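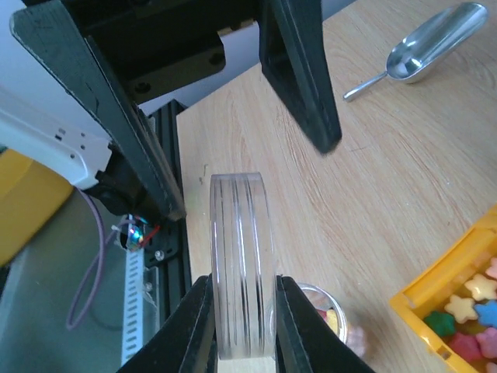
Dillotero molds thin-wall packaging on the edge of an industrial park, and its July open day was limited to one building: the injection hall, the tool room behind it and a short section of the packing floor. I went mainly for the molding side. On a clear round disc with fine concentric ridges near the rim, the ridges are where to look first. They catch light well, so an uneven one shows as a break in the bright line long before it can be felt with a fingernail. Our guide, Anežka Procházka, runs process engineering there and started the tour with this point before we had put on hearing protection.

Visitors went through in groups of eight. Mine left at 10:30 and was back in the canteen a little after noon.

Material handling

Resin arrives in bags and is dried before use. The plant runs two grades for its clear parts. The first is stiff and very transparent but brittle, and it goes into lids and discs. The second has some haze and bends before it cracks. Procházka was open about the cost of drying the second grade properly: the dryers take up a full wall and are the loudest equipment outside the grinding room. Moisture left in the pellets shows up in the part as silver streaks starting at the gate.

Regrind is allowed in colored parts only. The clear lines run on virgin resin, and their scrap is sold.

The hall

There are 7 presses, all electric except for an old hydraulic one kept for short runs. The newest, which the staff call Takura, was molding lids in a 30-cavity tool. I would have liked longer at this machine. The tool uses a hot runner, and the screen by the operator's station showed a separate temperature for every drop. One cavity had been blocked off that morning with a heater fault, and the press was running one short until the tool could be pulled.

Cooling takes up most of the cycle. The tool room is testing an insert with channels that follow the shape of the part, built for them by Trnka, a toolmaker in the next town. Procházka would not give a cycle time for it. She did say that the trial had reached 393 shots and that warp was down, with sink over the thicker sections still unresolved.

Inspection

Parts are pulled from each cavity at fixed intervals and checked for weight, diameter and flatness. Clear parts also go under polarized light, where trapped stress appears as colored bands. We were handed two lids to compare, and the difference was obvious even to those of us who had never used the method. The lid with tight bands at the gate cracked when flexed. The other one bent a good way first.

Surface scuffing is treated separately. It comes mostly from stacking and bulk transport, and the plant grades it by eye against a set of reference parts. I found this the weakest step of the process. The reference parts had been handled so often that they had picked up scuffs of their own.

Packing floor

We saw little here. Cups are nested, sleeved in film and boxed by hand for small orders. The larger orders go through a Kekier sleeving machine, which was down for a belt change. A taper that is too shallow makes nested cups lock together, and a small ledge inside the rim is the usual cure, as it sets the spacing between one cup and the next.

Scuffs on the base of a clear cup stay visible even with a pile of lollipops in it.

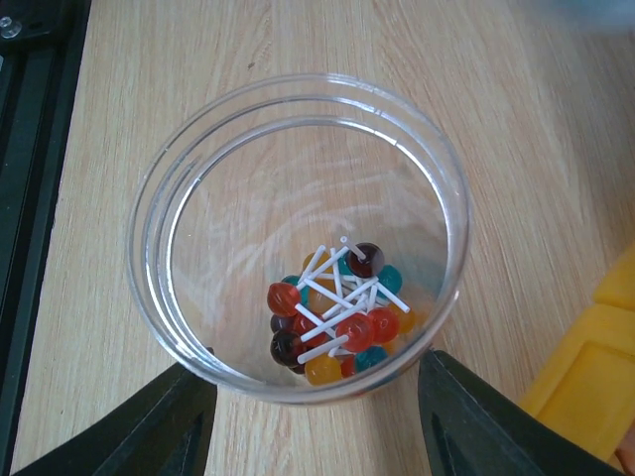
Practical notes

Safety shoes are required and are not lent out. Parking is behind the tool room, with the entrance on the side street. Photography is not allowed near the test insert. Questions on resin suppliers were politely declined. The canteen serves until 1:30, and the second tour of the day leaves from the same door.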